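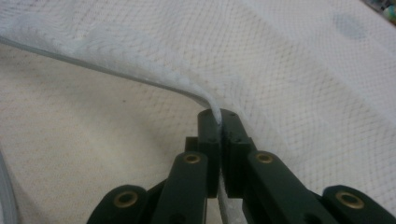 Folding and storing open-mesh cloth

Section 3 of the linen pages. Last revised Thursday, June 1, 2023.

Applies to: netted throws, mesh bedspreads, openwork curtain panels, knitted mesh covers. Does not apply to woven sheets or terry, which are covered in Section 2.

Why mesh behaves differently

A plain woven sheet resists being pulled along its threads and gives a little on the diagonal. A diamond mesh gives in almost every direction. Pull it lengthwise and it narrows; pull it across and it shortens. The practical result is that two folds made with different tension come out as two different sizes, and the stack leans. Most complaints about mesh that "won't fold square" come down to uneven tension at the hem.

The hem is the one part of the piece with a fixed length. Treat it as the reference edge for everything that follows. If the hem is straight, the body of the cloth can be coaxed to match it. The reverse does not work.

Surface

Use a surface with some grip. A textured bedspread, a table pad or a low-pile blanket laid over the table will hold mesh where it is put. Bare varnish and plastic laminate let it slide, and every correction at one end moves the other end. Avoid anything with long loops. Terry catches in the openings and has to be picked out.

A surface slightly darker than the cloth helps with white pieces. White mesh on a beige or tan ground shows its edge clearly, and a wandering hem can be corrected before the first fold. White on white is slow work.

Check the surface for burrs, staples and rough seams first. Take off rings and watches.

Picking up the edge

Grip the hem and the mesh directly behind it together. A pinch on the mesh alone opens the diamonds at that point and leaves a peak that stays visible after folding. A pinch on the very lip of the hem tends to slip.

Use flat contact. Pads of the fingers, not the nails. A small gathered tuft between the fingers is normal and relaxes once the edge is released, provided the cloth is not lifted by that one point. Any single grip point draws the surrounding mesh toward it and produces a rolled fold beside the hem. On a light throw this can be smoothed out by hand. On a full-size bedspread the weight of the piece can set the distortion, particularly if the cloth is damp.

For anything larger than a crib cover, lift at two points, each a hand's width in from the corner. Corners themselves are poor lifting points. The hem changes direction there and the stitching takes the full load.

Laying out

1. Spread the cloth face down with the hem toward you.

2. Straighten the near hem first, working from the middle outward. Slide the cloth; do not tug it.

3. Go to the far hem and repeat. Do not pull against the near hem to get the far one straight. If it will not lie straight, the body is bunched somewhere between them.

4. Find the bunched area and pat it flat with an open palm. Patting moves the mesh without stretching it. Stroking stretches it.

5. Look along the hem from one end at a low angle. A shallow curve is acceptable. A sharp dip marks a point where the mesh is still drawn in, and the dip should be released before going on.

6. Leave it alone for a few minutes. Knitted mesh in particular creeps back toward its resting shape after handling, and a fold made too soon will be off by the amount it had left to recover.

Folding

Bring hem to hem, lifting at two points and walking the edge across. Lower it onto the other hem from above. Dragging one layer over another makes the openings catch, and the lower layer travels with the upper.

Match the hems, then let the fold fall where it wants to. This is the opposite of the usual advice for sheets, where the crease is set first. With mesh, a crease pressed in before the hems are matched will have to be undone.

Fold in half, then in half again the same way. After that, roll. A third flat fold puts a hard bend through several layers of openwork, and the bend shows as a gray-looking line where the mesh is compressed. Rolling avoids it. Roll from the folded end toward the hems so that trapped air leaves through the open side.

Roll loosely. If the roll springs open when set down, it is about right; tie it with cotton tape. Rubber bands leave a waist.

Shelf or drawer

A shelf is better than a drawer. Drawer runners and screw heads catch mesh, and the damage is usually found when the drawer is already open. If a drawer is all there is, put the roll in a pillowcase. The Prellholm drawer units many readers own have an exposed fixing at the back of each side rail, and a strip of cloth tape over it is sufficient.

Do not hang mesh. On a hanger it lengthens under its own weight, and the bar leaves a ridge.

Do not place heavier linen on top. Two rolls deep is the limit for knitted mesh, and the lower one should be rotated to the top when the season changes.

Snags

A pulled loop should not be cut. Turn the cloth over, find the loop from the back, and work the slack into the neighboring diamonds with a blunt needle, a little into each. Forcing all of it into one leaves a hole with a thick rim.

A cut strand needs a stitch the same day if possible. One matching thread, passed through the openings on either side and knotted at the back, stops the run. Appearance can be dealt with later.

Hem piping that has come away from the mesh should be basted down before the next wash. Use long stitches on the reverse. Machine stitching over a stretched section fixes the stretch permanently.

Reader correspondence

Nermina Hodžić wrote in May to ask whether a mesh bedspread can be ironed before folding. Steam held clear of the surface, yes. Contact, no — the sole plate pushes the diamonds in whatever direction it travels. Let the cloth cool flat before moving it.

Ludivine Vidal disputes the advice on rolling and stores hers in a flat box, interleaved with tissue. That works where the box is long enough for 2 folds only. Shorter boxes force the extra bend described under Folding.

Next: Section 4, Fitted covers and elastic edges.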